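How to hang a small show in a waiting room or corridor

Quick notes, typed up between jobs. Last updated 17 Oct 2019. Mostly for people hanging work somewhere that isn't a gallery. Clinics, libraries, the long corridor at Jullgate where we did 93 pieces in September and I lost a fingernail.

Read the whole thing before you drill. Please.
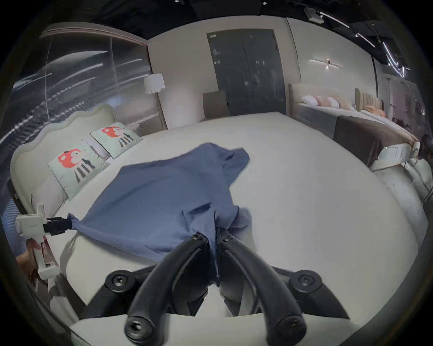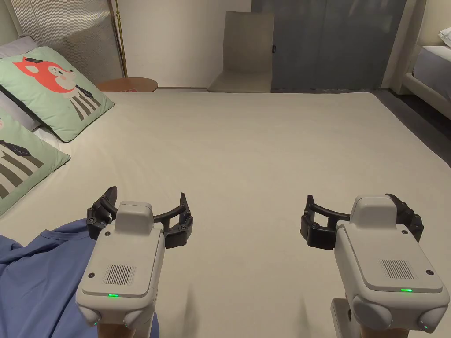
Jolien Verbruggen wrote in to say that the old version of this page gave the center height but never said how to get from there to the hook, and that she put up a whole stairwell too high before she noticed. Fair. It's in step 3 now.

What you need

Tape measure, pencil, painter's tape, a level, hammer, drill, D-rings, picture wire, mirror plates if the public can reach the work. Brown paper for templates. A second person.

Step 1. Get permission in writing

Ask who owns the walls. Not who runs the building, who owns the walls. At Ankrah those were two different offices and it cost us a week. Ask what's behind the plaster too. Pipes, wiring, whatever. If there's a hanging rail already, use the rail and skip half of this page.

Step 2. Lay it out on the floor

Everything face up along the baseboard, under where it's going to hang. Put down blankets first. Big pieces go first, then fill in. Walk the route the way a visitor will walk it, from the main door, then do it again from the elevator. People come from both.

Swap things. Take phone pictures of each version or you will forget the good one.

Don't put glass opposite a window. Ink and watercolor away from direct sun, always.

Step 3. Height

Center of each picture at 58 inches from the floor. Go lower if most people will be sitting down.

Now the hook:
Measure the height of the frame. Halve it.
Pull the wire up tight in the middle, like it's already hanging. Measure from the wire to the top of the frame.
Take that away from the half.
Add what's left to 58. Hook goes there.

So a 20 inch frame with a 3 inch drop: 10 minus 3 is 7, hook at 65. Write it on a bit of tape on the back of the frame. Do all of them before you pick up the hammer.

Step 4. Spacing

I leave 4 inches between small works. More for anything large or loud. Keep the gaps the same along one wall, peoples eyes pick up a wonky gap faster than a wonky height.

Cut a paper template for each frame, tape them all up, stand back. Move them now. Paper is cheap.

Step 5. Fixing

Plaster over brick, drill and plug. Drywall, use proper anchors. Heavy stuff goes into a stud or it doesn't go up. Two hooks per picture, set a few inches apart, stops it tilting every time a door slams.

Public space means mirror plates or security hangers. Paint the visible bit of the plate to match the wall, looks much better.

Step 6. Labels

Title, artist, medium, price if it's for sale. Bottom right of the picture, all at the same height. Card on foam board, removable adhesive. Test the adhesive on a hidden bit of wall overnight, some of it takes the paint off.

Check spelling with the artist. Chidubem Haruna had his name wrong on every label at the Drurolia show and was very nice about it. I reprinted teh lot that evening.

Step 7. Before you leave

Level everything one last time. Wipe finger marks off the glass. Photograph every wall. Make a list of what hangs where, with values, one copy for the building and one for you.

Leave the front desk a phone number and a few spare labels. Labels go missing.

Taking it down is another page, not written yet. Keep the boxes.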